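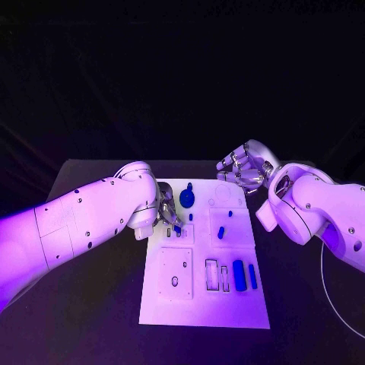

Peg board trial, left gripper bringing a small blue peg down to its plate, right hand held clear.

To: peg-board-practice list
Subject: Re: Draft 4, the "idle arm" clause and how we log resets

Hello all,

Thank you for the long note on Draft 4, and sorry to have sat on it for so long. I read it twice on the train to Sarkport and then again at my desk with the draft open beside it, and I think you've put your finger on the part that has been bothering me too. I'll quote the bits I'm answering and leave the rest, but please don't take silence on the other points as disagreement. Mostly I was nodding along!

> Section 3 says the arm that isn't working must be "parked."
> At Brilley we read that as folded all the way back to home,
> and it costs us 15 seconds on every trial. The Trondeck people
> read it as "stay out of the way." We can't both be following
> the same rule and then compare our times as if we were.

No, you can't, and I'm afraid the wording is mine. When I wrote "parked" I had in mind pretty much what you see in the picture at the top: the left side is doing the placing, and the right hand is up over the far side of the board with its fingers curled and nothing in them. That is a perfectly good waiting position as far as I'm concerned. I never meant for anybody to send an arm all the way home between pegs, and I feel bad that you've been doing it faithfully all this time.

So how would this be for new wording?

3.2 While one arm is placing, the other shall be empty and shall be held above the board or beside it, touching neither the board nor any part on it.
3.3 The waiting position shall be written down before the first trial and kept the same for the whole set.
3.4 Returning to the home position between placements is allowed but shall be noted, and those sets shall be reported separately.

I went back and forth on whether 3.2 should give a minimum height. A cylindrical peg lying flat and a knob standing up on its base are very different obstacles, and a number that makes sense for one is silly for the other. For now I would leave the height out and ask people to write down what they used. If the numbers come back all bunched together, we can put one in Draft 5.

> The other thing is cables. Nothing in the draft says where a
> loose cable may lie. We had 2 trials thrown out by our own
> checker when a cable had crept onto the board, and he was
> right to do it, but he had no clause to point to.

Good for him, and yes, this needs a clause. Plenty of us have a cable looping down onto the table by one of the arms (there's a thin white one under the right arm in the picture, off in the lower right area) and I wouldn't want to forbid it. Most of us would have to rebuild half the bench. What I'd suggest is that a cable may rest on the table but not on the board, and that whoever is running the trial moves that arm through its full reach once before starting and watches what the cable does. It takes a minute and it's rather soothing, to tell you the truth.

> Last, resets. Of the 2,147 trials in our log, we can't say
> how many had the spare pegs put back in the same spot.

I don't think you should throw those out. Mark them "start layout not recorded" and keep them in their own pile. From here on, I would like each log line to carry a short layout code, and to have the loose pieces that aren't part of the current placement go back to their written-down spots before every trial. Lương has a printed sheet for this, with the outline of every piece drawn at full size, and I'm told it's very easy to work from. I've asked if we may attach it as an annex and will let you all know.

One thing I'd still like opinions on is lighting. The draft says "even white light" and I'm tempted to soften it to "any steady light, color recorded," seeing that several benches run with colored lamps and a black drape behind, ours included. If your cameras need white, please speak up and tell me what goes wrong without it.

I'm hoping to have the next draft out in April. Comments to the list, please, not just to me, even the small ones about commas.

Warmly,
the draft editor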